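Guides > Workcells > Setting up a tabletop arm

We use cookies to remember your preferences. Accept | Manage

Setting up a tabletop cell for pick-and-place work

These steps cover a single arm working over a table with light household or toy objects. They follow the practice we use at Bundoda and assume your risk assessment is already signed. If it isn't, do that first.

1. Mark the reach

Move the arm by hand through its full reach with the gripper on. Measure from the base to the fingertips, not to the wrist. Set the software limits inside that line and write the figures on the cell card. Anything a person needs during a session – water, phone, notebook – belongs outside it.

2. Set the speed

Start every new task at 30 per cent of rated speed. Stay there for 8 clean cycles before raising it. If the gripper, its camera or the task layout changes, go back to 30.

3. Route the cables

Cables cause more stoppages for us than any other fault. Leave enough slack at the wrist for full rotation, then run the arm slowly to both ends of its travel and watch the loops. Check that:

- no loop can catch on a finger or a basket handle
- connectors aren't carrying the weight of a hanging cable
- nothing crosses the floor where people walk

Clamp light wires to the table edge. Tape alone lets go after a few weeks.

4. Lay out the objects

Place the tallest items at the back, and keep containers clear of the path the wrist takes on approach. A board or tray that sticks out past the table edge should be pushed back before the arm is enabled, or it will be bumped by whoever walks by.

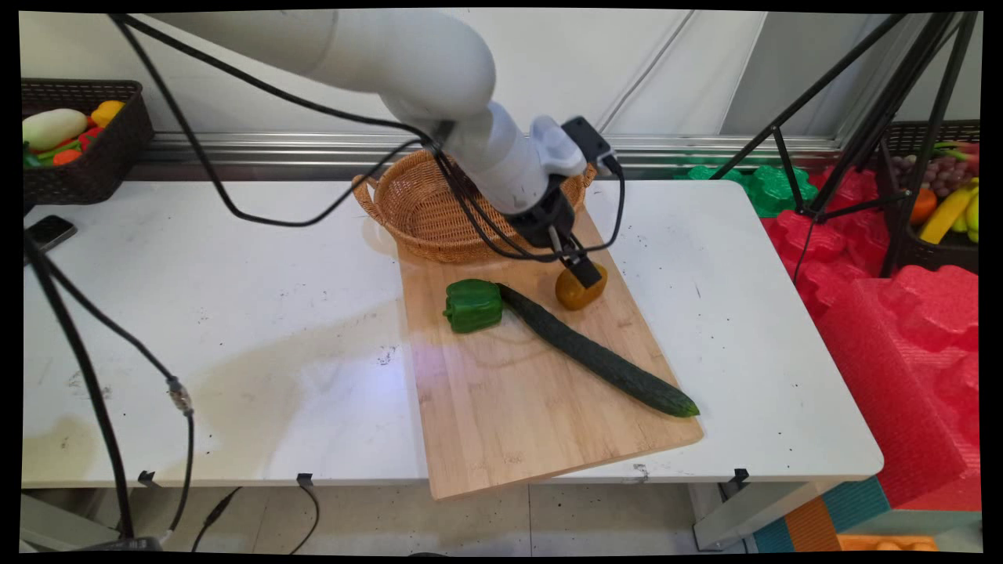

Approach from directly overhead wherever the object allows it. Round items roll, so close the fingers slowly and set a low grip force to begin with.

5. Test the stop

Press the emergency stop with the arm moving at task speed, once at the start of each shift. Log the result on form 967. A failed test means the cell is locked out until Lorraine Cartwright or her delegate clears it.

6. Shut down

Park the arm, cut power and wipe the table. Session logs are kept for 3 years.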